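Finding a wrist cable fault that looks like a gripper fault

Maton workshop notes, last changed 2022-10-19

If your gripper stops in the middle of a motion and the software tells you "gripper not responding", do not order a new gripper yet. We did this once and lost ten days of work. The new gripper showed the same fault in its first hour, and the real cause was a connector at the wrist which moved a little each time the last joint turned far to one side.

On this page I describe how we found it, how we repaired it, and how you can check your own arm. You do not need special tools. You need a multimeter, a small screwdriver that fits your housing screws, some paper tape, a marker, and a second person for step 3.

What the fault looked like

Our cell is for picking small things out of loose material and for putting things into jars. The arm, which we call Stevoner after the cell it stands in, had run well since December. Then it began to stop with the fingers half closed. The message was always the same, error 37 in our controller. It is our own number, so yours will be different, but the text will probably say something about lost communication with the end tool.

These were the signs:

The stop came only when the arm was moving. When it stood still we could open and close the gripper for as long as we wanted.

After a restart everything was fine again, sometimes for minutes and sometimes for most of a day.

The stop came more often on tasks where the wrist turns a lot, for example reaching down over the rim of a jar from the side.

The motor temperature in the log was normal, and the current was also normal until the moment of the stop.

If you have the first and the third sign together, please think about the cable before you think about the motor. A motor which is failing will usually also fail when the arm is standing still.

Before you begin: safety

Please read this part even if you are in a hurry. A gripper that has lost communication is not always a gripper without power. On our arm the fingers hold their last position, and when the signal comes back they can finish the command that was waiting. The first time we looked for the fault, a finger closed on the handle of a screwdriver. It could have been a hand.

Cut the power at the main switch. Do not trust the stop button on the screen. Wait until all lights on the arm are off. Support the arm if your model has no brakes, because without power it can drop. Take away everything made of glass that stands under the gripper. For the steps which need power, keep your hands outside the reach of the arm and have the second person stay at the emergency stop.

Step 1. Read the log and find the pose

Export the log for one full day. Look for each stop and write down the angle of the last two joints at that moment. You do not need a program for this, a sheet of paper is enough.

In our log there were seven stops in one day, and in every one of them the last joint was turned far to the same side. The place of the hand over the table was different each time, and so was the task. This told us that the fault belonged to the pose.

If your stops are spread over all angles, the cable may still be bad, but then you should also look at the power supply. Start with the supply in that case, since it is easier to reach.

Step 2. Look at the cable with the power off

Turn the arm by hand to the pose you found in step 1. Go slowly. Follow the cable from the gripper upward and look at each place where it enters a housing or passes a bracket. 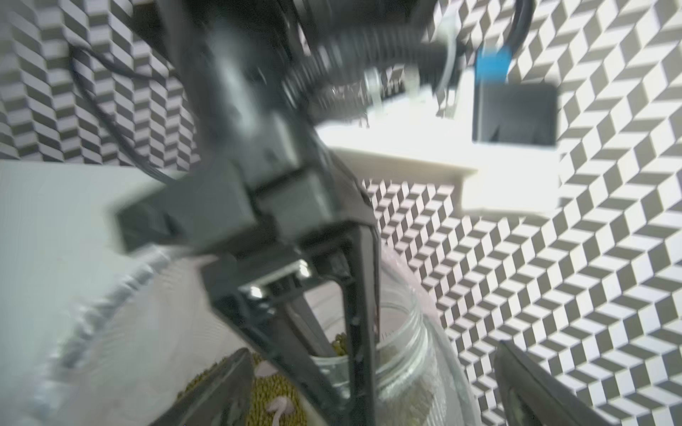
Look for these three things: a loop that becomes tight in one pose, a loop that rubs on a bracket, and a connector that leans to one side when the loop pulls on it. We had the first and the last. The outer tube was in perfect condition, and for this reason we had believed the cable was good. A corrugated tube protects against rubbing, but it also hides what happens inside, and it is stiffer than the wires. When it bends it pushes on the connector like a lever.

Put a piece of paper tape over the cable and the housing where they meet, and draw one line with the marker across both. Move the joint from one end to the other and come back. If the two halves of the line do not meet anymore, the cable has moved in its seat. Our line was open by the width of the marker tip. It does not sound like much – for a small connector it was enough.

Step 3. Make the fault happen on purpose

Now give power again. One person stays at the emergency stop. The other person starts a slow motion of the last joint only, from end to end, with nothing in the gripper and nothing under it. Let the software ask the gripper for its position all the time and save each answer.

We ran 693 turns in this way. The answers were missing only near one end of the motion, at the same angle as in the log. Do this test at low speed. At full speed the arm shakes, and you may get missing answers which have nothing to do with your fault.

Please do not pull on the cable with your hand while the arm has power. I know that it is the fast method and that many people do it.

Step 4. Measure the wires

Cut the power again and open the housing at the wrist. Unplug the connector at both ends. Set the multimeter to continuity, hold the probes on the two ends of one wire, and let the second person move the loop gently through its range. Do this for each wire.

If the tone breaks when the loop moves, the wire is broken inside and the cable must be replaced. If the tone never breaks, as with us, the wires are good and the problem is in the contact. Look into the connector with a lamp. One of our pins stood lower than the others, and its small locking tongue was bent flat.

Step 5. Repair

For a low pin: push it out from the front with a pin tool, lift the locking tongue a little with a thin blade, and push the pin in again until you hear it click. Pull lightly on the wire. If it comes back, do not use it again and crimp a new one.

For the cable loop: give it more length on the side where it became tight. We moved our clamp by one hole and turned the tube a half turn before closing the clamp. Then we added a second tie close to the connector, so that the loop pulls on the tie and the connector carries no load. Do not close the tie too hard. The tube should not be flattened.

Close the housing and tighten the screws by hand. They go into plastic, and the threads are easy to damage.

Step 6. Test again

Repeat the test from step 3 with the same number of turns. After this, run your normal task for one day with light objects and with a plastic cup in place of a glass. Check the tape line in the evening. Ours was still closed.

What we changed afterward

The tape line stays on the cable, and we look at it every morning before the first run. It takes a few seconds.

We also changed the software. If the gripper does not answer, the waiting command is now deleted, and a person must confirm before the fingers move again. I would make this change first, even before you look for the fault. The idea came from the Ásgeirsdóttir cell, which had a similar stop with another type of arm, and they shared their settings with us.

Finally, we now keep one spare wrist cable in the drawer marked Haltusano, together with the pin tool. The gripper which we bought without need is in the same drawer. If you take the spare cable, please write it on the list inside the lid, and order the next one the same day – delivery was over a week the last time.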